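From: Llinos Price
To: bimanual-learning list
Subject: Re: [bimanual-learning] Re: reset pose and the sorting policy

Ynyr Eynon wrote:
> Thanks for posting the Prunar numbers. One thing I couldn't
> get from the write-up: did you start every demonstration from
> the same arm pose, or did you let the operators begin wherever
> the last one ended? We tried the second way at Denmont and our
> policy got very confused in the first couple of seconds. It
> would sort of hover and never commit to a side.
>
> Also, was 1543 the number before or after you threw out the
> bad ones?

Hi Ynyr, and hello to everybody else who wrote to me off-list (I promise I'm getting to you, July has been a bit of a month!).

The easy one first. 1543 is after filtering. Emlyn went through the whole lot by hand and took out anything where an operator dropped a piece or stopped to think for too long, and I still owe him lunch for it.

As for the pose, yes, we fixed it, and I wish we had done it sooner. Our first batch was collected just the way you describe, with each episode picking up where the previous one left off, and we saw the same hovering you did. I spent a good while blaming the action chunk length before Ornella suggested we look at the starts. So now both arms go to a home position before recording begins, grippers closed and facing each other across the table with a wide gap between them, and the containers go back in a row along the far edge.

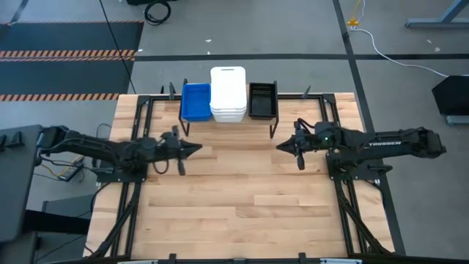
We then went back and collected 200 fresh episodes from the fixed start and fine-tuned on those alone, keeping everything else the same. The hovering went away almost completely. What was left of it showed up mainly when the first piece sat close to the middle, where either arm could reasonably take it, and I suspect that one is a labeling habit of ours more than anything to do with the pose. Two of our operators are strongly right-handed and it shows in the data!

Now, the part I'm less sure of, and I'd love to hear from the Bowen people if they're reading. With a fixed start the policy is noticeably worse at recovering. If you nudge an arm partway through, it does fine for small bumps, but past around 5 cm it tends to wander. The older, messier data was better at this. Ieuan's idea is to mix the two, with the messy episodes trimmed so the first 2 seconds are gone, and he has a run going as I write. I'll post whatever comes out of it, good or bad.

Are you coming to Stostport? It would be so nice to compare notes properly over coffee.

All the best,
Llinos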